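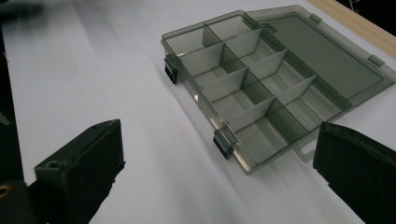

About Nirby

Nirby is a small training and demonstration workshop for people who want to bring automation into hand work. We teach machines to do the jobs that happen on a tabletop: opening a box, closing it, moving a part from one place to another, sorting small pieces into the right compartment. We started in a single room behind the Pleson building and we still work there, though we have since taken over the room next door.

Our customers are mostly small manufacturers, repair shops and technical schools. Very few of them have a robot when they first call us. They have a task that takes up someone's whole morning and they want to know if a machine could take over part of it. Sometimes the answer is no, and we tell them so before they spend any money.

What we do

Most of our work begins with a person showing the task by hand. The person holds a gripper tool, with a camera on it, and does the job the way they would normally do it. The recordings are then used to train a robot arm to repeat the motion. One short task can need a lot of recordings. For our last project, which we called Midatier, we kept 547 of them after throwing out the ones with mistakes.

We like ordinary objects for this. A plastic organizer box with a hinged lid and snap latches is a good teacher. The lid has to be caught in the right place, the latches are small, and tinted see-through plastic is hard for a camera to read against a white table. If a system can deal with that, a cardboard carton will not give it much trouble.

Open day

We hold an open day in October. It falls on a Thursday and runs from 10 a.m. until 4 p.m., with a break for lunch. You do not need to know anything about robots to come, and there is no charge. School groups are asked to book ahead so that we can split them up. We take no more than six people at a table, and there are two tables.

A visit goes like this. You sign in at the front desk and leave your bag and coat in the hall. Someone from the workshop gives a short talk on what we are working on, and then you go to a table. We show the task once at normal speed and once slowly. After that, anyone who wants to can pick up the gripper and try it.

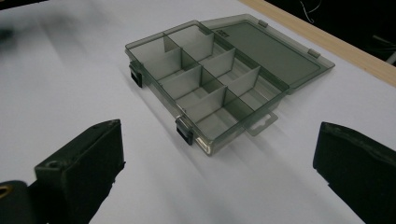 People are often surprised by how slow they are at first. Your own hand has a sense of touch that tells you when a latch has let go. With two stiff fingers at the end of a tool you have to go by sight, and you have to plan the approach before you get there. Children tend to pick it up faster than their teachers do.

In the second room we run the robot arm. It does the same kind of task with no one holding it, and you can watch from behind the yellow line. It does not get it right every time. We leave the failures in the demonstration and talk through them, which usually brings up the best questions of the day. Last year a group from the Flanagan machine shop stayed at the line well past closing time and asked why the arm kept going for the same corner of the lid. We have changed the way we record the approach as a result of that conversation.

Private visits

Companies can book a visit at other times of the year. These last half a day. Please bring the part or container you want handled — the real one, in the condition it is in on your floor. A clean sample from the supplier does not tell us much. Bring two or three if you can spare them, as small plastic pieces do not always survive a day of practice.
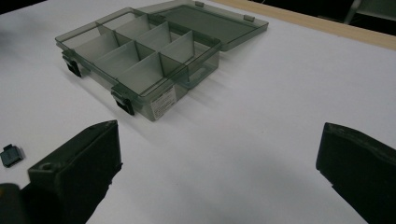
At the end of a private visit we write up what we tried, what worked and what we would try next. The report is yours to keep, and you may show it to another supplier if you wish. We do not sell robot arms and we take no commission from the firms that do.

The workshop

There are six of us on staff. Three work on recording and training, two look after the equipment, and one runs the office and the bookings. Everyone takes a turn at the tables on the open day, including the office.

The rooms are on the ground floor and there is no step at the entrance. Parking is behind the Pleson building; use the spaces marked for visitors, as the others belong to our neighbors. Closed shoes are required in the second room. You may take photos at the tables, but please ask first in the second room, where customer parts are sometimes out on the shelves.

To book a group or a private visit, call the office or use the form on the contact page. Tell us how many people are coming and what sort of task you have in mind. We answer within two working days.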